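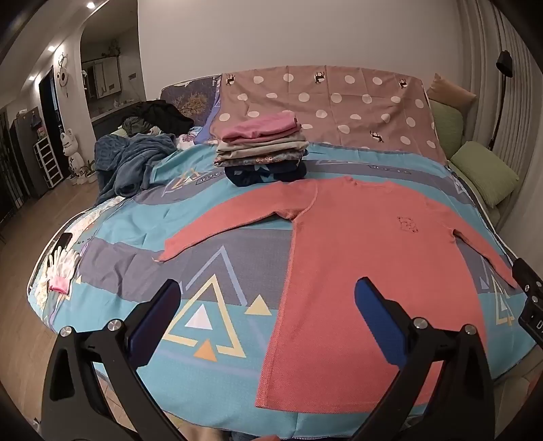
Attachment 1: knit shirt laid out face up on the bed, folded stack behind it

Ticket: Laundry and linens / Plustville house
Product: Jeltex long-sleeved knit, salmon pink
Status: Open

Problem as reported
Folded knit shirts do not fit the closet shelf. The shelf opening takes a stack of cottons without trouble, but the pink long-sleeved knit comes out too wide and the sleeves work loose as soon as something is put on top. It also comes off the shelf with a hard crease across the chest, right by the small logo.

Tried so far
1. Folded in half lengthwise, then in thirds. Too thick at the shoulder.
2. Rolled. Fits, but unrolls by morning.
3. Folded on the ironing board. The board is too narrow for this shirt and the sleeves hang off both sides -- no good.

Update, 2 pm
Moved the folding to the big bed. The shirt can lie flat there with the sleeves straight out. Smoothed from the collar down to the hem before making any fold. The bedspread under it has to be pulled tight first, or its wrinkles end up in the shirt.
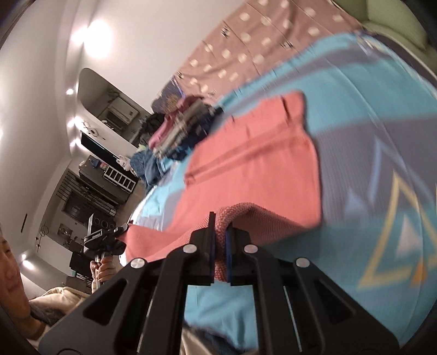
Knit stretches if it is dragged by one corner, so the fabric should be lifted before it is moved. Bring each sleeve straight across the back, one over the other, then fold the sides in to the width of the shelf. Fold up from the hem last. Two folds, not three.

Reply from Molefe Home Help
Please check the washer setting as well. A fast spin can set creases in knits before they reach the closet. Try a slower spin and take the shirt out when the cycle ends. Do not hang it by the shoulders.

Update, 4 pm
Spin was on the highest setting. Changed to the low one and saved it as the default for knits. We use Ultum liquid, no softener, and that stays the same.

Still open
-- Whether the crease by the logo comes out with steam or needs another wash.
-- Whether the knits should get their own shelf. The patterned and dark pieces can stay in the mixed stack for now.

Will update after the next load.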